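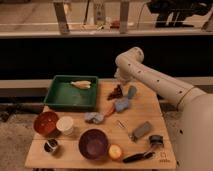 Week 8 handout: sorting and putting away small things

Early Childhood Support, module 2. Notes by Senyo Korletey. Typed up fast before class, sorry for the state of them. Read before the November prac.

What we're on about this week

Tidying as an activity in its own right. Mixed items on one table, a tray at the back left, a couple of bowls. Child decides (or is helped to decide) what lives where. You'll do this as adults first, then run it with kids on placement.

Words to know
Home = the place an item goes back to. Tray, bowl, cup, shelf.
Stray = anything on the table without a home yet.
Anchor = first item put in a home, sets the rule for the rest.

The anchor. Most important bit of today. Look at the green tray: one pale yellow thing in it, rest of the tray free. That's an anchor. Ask the group what else belongs with it and you'll get different answers. By colour? By shape? Pretend food? All fine. Write down the rule the child uses, in their words if you can.

Don't pre-sort. Students last year lined everything up by colour before the child sat down. Looks lovely, kills the task.

Choosing the items

Want a mix of hard and soft. Bowls are good becuase they can be an item or a home, and children argue about which. Cups same. Cloths are the tricky ones, see below. Put in at least one thing that is hard to name. Crumpled dark thing, could be anything from a step away, great for talk. Let the child name it and use that name for the rest of the session.

Colour: a strongly coloured bowl next to a plain light cup gets picked up early. Softer blues and greys get left till last. Not a rule, just what Jaxon Cloutier and I kept noting down at the Mamenlow rooms. 334 item placements logged across the term, cloths last in most sessions.

Size of table matters. Pale board, low clutter round it. If the child can't reach the tray, move the tray, not the child.
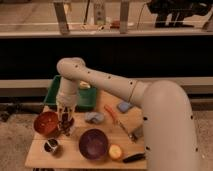
Which brings us to reach. Tray at the back left, bowl at the front left, means the arm crosses other items on the way. Things get knocked. Good. Leave them a second, see if the child rights them. Smaller kids will drag an item instead of lifting, note that too, it's grip not laziness.

Bowls: a tipped bowl still counts as a home if the child says so. Small cups are harder than they look, narrow opening, only one or two items fit. Keep one near the front edge.

Cloths. Three options, pick one and stick to it for the session
1. Fold first, then home.
2. Home as is, bunched up.
3. Cloth becomes a home (wrap something in it).
Option 2 for under threes. Don't correct the fold!!

Running it
- Lay out items, no order.
- Place the anchor yourself or have the child do it. Say nothing about why.
- Ask "what goes with this?" once. Then wait. Longer than feels comfy.
- Every item homed or left on purpose. A stray the child wants left out is a finished stray.
- Pack up together. Pack up is part of the task and gets marked.

Marking
Observation sheet, one side, dot points fine. I want the rule, the order of first few items, what happened with the cloth, and one thing you'd change. Not a diary. Nearly 940 words came in from one person last time, please don't.

Reading
Chiriac, the chapter on collections and containers. Skip the tables. Emia workbook, the pages on household objects, copies in the tub by the door. If your copy is missing the fold-out ask Jaxon.

For next class
Bring a bag of bits from home, hard and soft, nothing sharp, nothing small enough to swallow. Rinse any kitchen stuff first. We'll swap bags and sort someone elses. Nitell kits are locked up until placement so don't count on those.

Sign-up sheet for the prac slots is on the back of the door, mornings only.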